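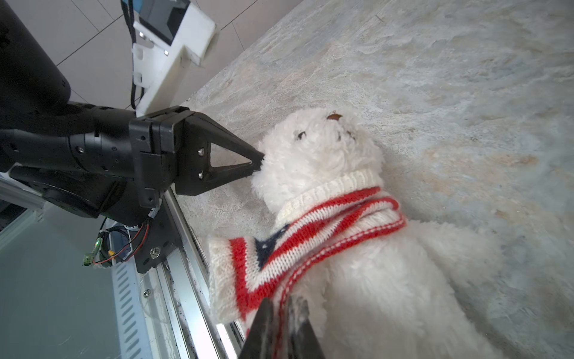
Section 4: Washing soft toys and small knits in the Plolter

I wrote this part of the guide after a whole winter of washing other people's toys on the Plolter, so it's longer than the leaflet that comes in the box. Read section 3 first if you haven't leveled the machine yet. A Plolter that rocks will walk right across your floor in the spin (mine got as far as the pantry door!).

Before you start

Check the sewn-in label. If it says surface wash only, skip to section 5. Same goes for anything with a sound box or a battery pack you can't take out, and for really old toys stuffed with straw or sawdust.

Take off any clothes and wash them separately. Knits and shaggy fur want different settings, and a red stripe can bleed onto white fur faster than you'd believe. Ask me about the rabbit. Or don't.

4.1 Setting up the toy wash

1. Turn the dial to OFF and open the lid. The program won't reset if you skip this, and you'll get whatever you ran last.

2. Tug gently on the eyes, nose and any buttons. If something wiggles, sew it down now.

3. Put the toy in a zip mesh bag. I use the Stitow ones in the medium size, but an old pillowcase knotted at the top does fine.

4. Drop in the bag and add two bath towels for balance. One towel isn't enough, I tried.

5. Measure one capful of liquid soap into the left drawer. No powder, and no softener either, it makes curly fur go flat and a bit greasy.

6. Turn the dial to GENTLE, then press the temperature key until the display shows cold.

7. Set the spin to LOW and press Start. You'll hear two clicks and then nothing for a while. That's the valve, leave it alone.

The cycle takes 48 minutes. On my old machine it took 47, so yes, progress.

Note: if the display flashes E2, the lid sensor isn't seating. Open, wipe the rubber lip, close, press Start again.

4.2 Sweaters and other knits

1. Turn them inside out and fasten any buttons.

2. Bag them on their own, with a color catcher sheet if there's any red or navy in the yarn.

3. Choose HAND WASH. The spin goes down by itself on this one.

4. Lift the knit out with both hands (never by a sleeve!) and press it flat in a dry towel.

CAUTION: Don't use QUICK for knits. It runs warm no matter what the temperature key says, and I've got a felted sweater from a shop in Bragança to prove it. It would fit an egg now.

4.3 Drying

Squeeze the toy in a towel, then sit it somewhere airy and turn it every few hours. Thick ones take me two days, more in November. Once the fur is dry on top, push your fingers deep into the belly. Cool in the middle means damp in the middle, so give it another night.

Brush curly fur while it's still a little damp, with a wide pet comb. Short strokes, starting at the tips.

CAUTION: No tumble dryer. Some fur fibers melt and there's no combing that out.

When you're finished, leave the Plolter's lid up for an hour and check the lint trap. See 6.2 for how to get the trap out without snapping the tab.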